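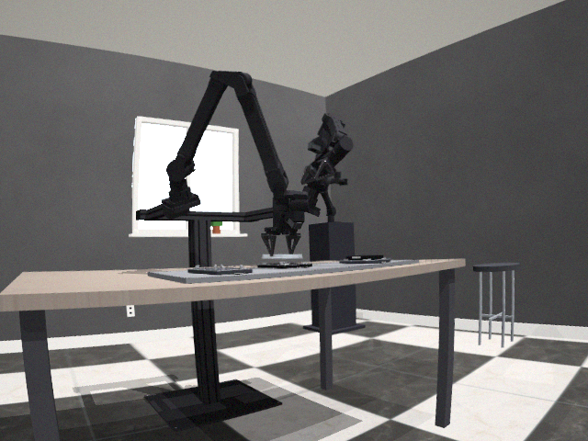 Pleltero 学生机械臂项目中期进展报告
提交：Bevura 教育基金
执行：文登中学（Wendden）机器人社

尊敬的 Iulian Moldovan 先生，以及基金的各位同事：

先说一声抱歉，这份报告比约定的晚了几天。期中考试那阵子社里的孩子都回去复习了，我一个人对着一堆记录，总觉得少了他们在旁边插嘴就写不准，所以等他们考完，把大家叫回来一起对了一遍，才敢动笔。您上次来信说不必写得太正式，把做了什么、钱花在哪儿、遇到什么麻烦讲清楚就好，那我就照着平时说话的样子写，啰嗦的地方请多包涵。

一、眼下做到哪一步了

申请书里我们答应的是：这个学年让学生自己搭出一个双臂协作的仿真工位，在里面完成一套"取件—转放—交接"的动作，年底以前能给外人演示。到写这份报告为止，工位搭好了，取件已经比较稳定，转放还在调，交接刚开了个头。跟原计划比，取件提前了一点，交接落后得多一些，总的来算大概慢了三周，后面我会讲原因，也会讲我们打算怎么补。

工位的布局改过好几版，现在用的这一版是学生投票定下来的。一张长桌，桌面上顺着长边放一块浅灰色的长托盘，工件都摆在托盘上。两台黑色机械臂一前一后：前面那台装在立柱顶上的横梁一端，手臂从高处折下来，夹爪竖直朝下，负责取件；后面那台坐在桌子后边的方柱上，平时收拢着、夹爪朝上，等前面那台把东西送过来再动作。孩子们管前面那台叫 Roman，后面那台一直没有正式的名字，有人叫它"后勤"，叫着叫着写进了程序注释里，我也就没让他们改。

横梁这个设计是第二版才有的。第一版里两台臂都立在桌子后面，看着整齐，可是手臂伸到托盘靠前的位置时姿态很别扭，肘部几乎拉直，求解器经常算不出来，算出来了也是贴着极限走。有个初二的女生在纸上画了个"丁"字，说为什么不把它吊高一点、从前面够过去。我当时心里想，立柱放在桌子前面，会不会挡着后面那台呢？就让她自己去模型里试。她试了两个下午，回来告诉我，挡是会挡一点，但只要后面那台等待时收着，两边就碰不到。这件事我讲给您听，是想说申请书里写的"让学生参与设计决策"，在我们这里真的发生了，而且发生得比我预想的早。

房间本身也是学生布置的。黑白方格的地面、左边墙上的窗、右墙边那把圆凳，都是他们加的。方格地面有实际用处：看截图的时候对着格子，一眼就知道底座有没有被谁不小心挪动过（这种事出过两回，后来定了规矩，动底座坐标要在记录本上签名）。至于圆凳，纯粹是有人觉得房间里应该有个坐的地方。我没有反对，渲染多花不了多少时间，而且我发现他们对自己布置过的房间格外上心，谁把灯光改暗了，第二天一准有人来告状。

二、教学活动的情况

本学期到目前为止，社团活动累计 177 个小时，包括每周的固定活动和假期里的集中营。集中营安排在暑假末尾，白天上课、傍晚自由上机，来的人比报名的还多，有几位是哥哥姐姐带来的小学生，我们就让他们坐在旁边看，看到后来有一个小家伙把"末端执行器"这个词说得比谁都顺。

课程内容按申请书的大纲走，顺序上做了些调整。原来打算先讲坐标变换，再讲关节，再动手，结果讲到旋转矩阵那一课，底下的眼神我一看就知道不行。后来倒了过来：第一次课就让他们拖动滑块，一个关节一个关节地转，看夹爪跑到哪儿去。玩上一个小时，自然有人来问"我想让它正好停在那个点上，六个滑块该怎么拖"，这时候再讲坐标，他们是带着问题听的。旋转矩阵现在还是难，高年级的能推下来，低年级的会用现成函数，我觉得这样也可以了。

编程方面全部用 Python，仿真环境是开源的，没有花钱。我们把代码分成几个小块：场景文件、运动规划、夹爪控制、记录与统计，每块由两三个学生负责，隔一段时间轮换。轮换这件事起初不太顺利。接手的人看不懂前一个人写的东西，吵过架，也有人干脆想推倒重写。我们为此专门停了一次课，大家把自己写的代码投到屏幕上，让别人念出来，念不通的地方当场改名字、加注释。那次课气氛特别好，笑得隔壁教室的老师过来看了一眼。从那以后交接代码的怨言少了很多。

还有一点想向您汇报：女生比上一学年多，而且留得住。我们没有做什么特别的安排，只是把分组从自由组队改成抽签，避免每次都是那几个熟手抱成一团。有家长跟我说，孩子回家会在饭桌上拿筷子比划"肘朝上"和"肘朝下"两种解法，我听了很高兴。

三、取件实验

取件是这半年花力气最多的部分。任务说起来简单：Roman 从高处下来，张开夹爪，停在工件正上方，合拢，提起，停稳。写进程序以后，每一个逗号都是一道坎。

我们要求每次试验都自动留一条记录，成功失败都算，不许只挑好看的存。到目前为止记录库里有 3794 条。最早的那一批惨不忍睹，夹爪还没到位就合上了，要么就是一头扎进托盘里，物理引擎把工件弹得满屋飞，学生们倒是看得很开心，专门建了个文件夹收藏这类录像。我提醒他们，开心归开心，每一段都得在旁边写上为什么会这样。现在翻那个文件夹，等于一本不错的错误教材。

几个主要的毛病和后来的办法，我简单写一下。

高度偏差。夹爪停的位置总比设定的高出一截，查了很久才发现模型里指尖的参考点定在了手腕上，没有算手指的长度。改了参考点就好了。找到这个错的是一位平时不大说话的男生，他的办法是在桌面上放了一个浅色的小圆台，让夹爪反复去对它，每次都差一样的距离，于是他断定这不是随机误差。这个小圆台后来一直留着，每次开机第一件事就是让 Roman 到圆台上方对一次位，大家叫它"报到"。

薄工件夹不住。我们用的工件里有几块很薄的板，贴在托盘上，指尖伸不下去。试过把摩擦系数调大，成功率马上上来了，学生欢呼了一阵，又有人问真的材料有没有这么大的摩擦，大家就安静了。最后把系数改回合理的数值，换成先从侧面推到托盘边缘、再夹露出来的部分。动作变慢了，不过道理上站得住。这段讨论我觉得比成功率本身更有价值，已经请他们写成一页说明，附在项目资料里。

抖动。手臂从折起的姿态快速下降，到终点时会晃。我们把轨迹末段的速度压低，再加一小段等待，晃得轻多了。高年级有两位同学想自己写一个平滑算法，我让他们去写，目前还没有超过现成的那个，他们也不服气，还在改。

目前厚工件的取件已经可以连续演示，薄工件时好时坏。具体的成功率我暂时不想在这里报，原因是前后几批的参数不一样，混在一起算没有意义。学生正在用固定参数重跑一批，计划最多跑 2000 次，跑完单独出一份表，随期末报告一起寄给您。

四、转放和交接

转放指的是把工件从托盘的一处拿到另一处，摆正。位置基本能到，方向总是歪一点，夹爪松开的瞬间工件会跟着转。负责这一块的小组猜测是两根手指没有同时离开，他们在改夹爪的控制，把两指分别设定的目标合成一个。我看过他们的初步结果，有改善，还不好下结论。

交接就是落后的那部分。两台臂要在桌子上方碰头，一台递，一台接，中间有一小段时间两边同时夹着同一个工件。我原先低估了这里的难度。单臂规划的时候，另一台臂可以当作一块不动的障碍物；两台都动起来，障碍物自己会走，原来的程序就不够用了。我们又花了不少时间在等待信号上：Roman 到了，"后勤"没到，Roman 该等多久？"后勤"夹住了，怎么告诉 Roman 可以松手？孩子们第一版写的是固定等几秒，机器一卡就全乱套。现在改成双方互相发状态，谁都要等到对方确认才走下一步，这个写法参考了他们在体育课上练接力棒的办法，口令都是照搬的。

落后还有一个原因，是我自己的安排出了问题。十月我让全社都去忙校庆的展示，想着能顺便宣传，结果布展、排练、收尾拖掉了将近三周。展示本身很热闹，也招来了新同学，但进度实实在在地停了。这件事责任在我，下学期类似的活动会只派一个小组去。

五、经费使用

基金第一期拨付的 2000 欧元，使用情况如下。

最大的一笔用于添置一台带独立显卡的工作站，以前渲染一段录像要等一整节课，现在课间就能看到结果，这是学生感受最明显的变化。其次是给原有的旧电脑加内存和换硬盘，挑的都是还能用几年的机器。剩下的部分用在集中营的教材印刷和外地学生的交通补贴上，补贴按实际车票报销。

还有少量结余，我们想留到第二期，用来买几把尺子、卡尺和一些薄板材料，让学生把真实工件的尺寸和摩擦量出来，再填回模型里。这一项原预算没有单列，如果基金觉得需要另行申请，请告诉我，我补一份说明。票据原件由学校财务保管，复印件随本报告另寄。

软件没有产生费用，我和另外一位老师的课时由学校承担，也没有从基金里支出。

六、接下来的安排

最要紧的是交接。从下个月起，每周固定拿出一次活动专门做这一件事，高年级负责规划，低年级负责测试和记录。我们先做一个慢速版，动作再慢都没关系，先让工件能从一台臂到另一台臂，不掉、不撞，然后再谈快。

12 月我们打算在学校礼堂办一次公开演示，届时会把取件和转放完整走一遍，交接能做到哪里就演到哪里，做不到的地方由学生上台讲为什么做不到。关于这一点社里争论过，有人觉得没做好的东西不该拿出来，有人觉得讲清楚难在哪里也是成果。我偏向后一种，最后让他们自己表决，通过了，只是票数很接近，所以讲稿由反对的那几位来写，他们写得格外认真。

另外，学生们正在整理一份场景使用手册，写给将来接手的学弟学妹。手册里会说明各个底座的坐标怎么定的，托盘为什么放成现在这样，哪些参数可以随便改，哪些改之前要先问人。目录已经列好，正文写了大概一半，文笔参差不齐，有一章通篇用的是武侠小说的口气，我正在犹豫要不要统一一下。

七、想请基金帮忙的地方

一是评审。如果您那边有熟悉双臂协作的朋友，愿意花一个晚上线上看看我们的交接方案，给点意见，我们会非常感激。孩子们已经把问题列了一张单子，多半比较具体，比如两边同时夹住工件的那一小段时间，力该怎么分。

二是期限。交接部分能否允许我们延到下学期中段验收，其余部分仍按原定时间。总预算不变，教学计划也不用动，只是那一项的节点往后挪。若需要填写变更表，请把表格发给我。

三是我自己的一点私心。上次您来信里提到，Bevura 资助的其他学校也有在做仿真项目的，不知道方不方便牵个线，让学生之间互相看看场景文件。我们这边有几位很想知道别人家的机械臂都摆在桌子的哪一边。

附件目录：活动记录摘要；试验记录字段说明；薄工件取件说明（学生撰写）；票据复印件清单；场景手册目录草稿。

文登中学机器人社 指导教师 敬上

又及：校对这份报告的同学让我补一句，第三部分里提到的那个平滑算法，他们昨天又改了一版，说这次比现成的好。我还没有来得及核对记录，先照原话转达。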